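Hello Revathi,

Sorry this is a few days behind – we had a run of dry weather in November and I wanted to get as much done on the crag as we could before the rain set in. It's been a good quarter on the whole, with one thing I'm not happy about, and I'll come to that.

## The path up to Kornudero

The lower path is finished! We've rebuilt the zigzags from the car park up to the first viewpoint and they're a joy to walk on compared with the gully we had before. Abilio did most of the stone pitching himself (he is very fussy about which way a slab tilts, and he's right to be). The old straight-up line has been blocked with brash and turf, and most people seem to be leaving it alone. I still see the odd boot print, mainly from climbers in a hurry to get on the rock.

The upper path is a different story. We planned to do 400 metres of it by now and we're well short, mostly down to the boggy stretch under the birches. It needs a proper ditch on the uphill side before any stone goes down.

## Bolts and belays

Leandro and Cayetano have been through the whole of the Wesberg buttress and replaced the lower-offs on 7 routes. All stainless, all glued, and each one logged with the date and who placed it. They also took out a loose block above the descent gully that had been worrying me since spring. We shut the gully for the morning and had somebody at each end.

The Asamoah slab hasn't been touched yet. The peregrines used the ledge to the left of it again, so we kept well away until the restriction ended, and by then the rope team was busy elsewhere. It's first on the list for next year.

## The hut

The hut kitchen is usable again and the bunk room has had its new window. Bookings are up, particularly midweek, and I'd like to put the nightly fee up a little in spring if you've no objection.

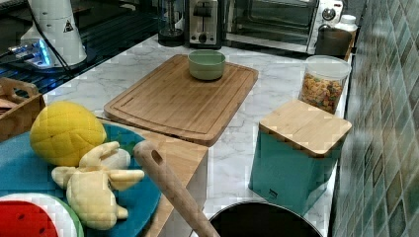 ## Money

We've spent almost 3000 of this quarter's grant, mostly on stone, resin and van hire. The bit I'm not happy about is the helicopter quote for the upper path, which came back a lot higher than the one we budgeted on. Huguette at Pamska is looking at whether we could share a lift with the fencing job in the next valley. If that falls through we'd have to carry the stone up in bags, and I'd need to come back to you about the timetable.

## What's next

- Ditch under the birches, then the rest of the upper path
- Asamoah slab lower-offs, before the birds are back
- New sign at the car park, with the nesting dates on it
- 3 work weekends in spring, dates to follow

Could you let me know whether unspent path money can roll over?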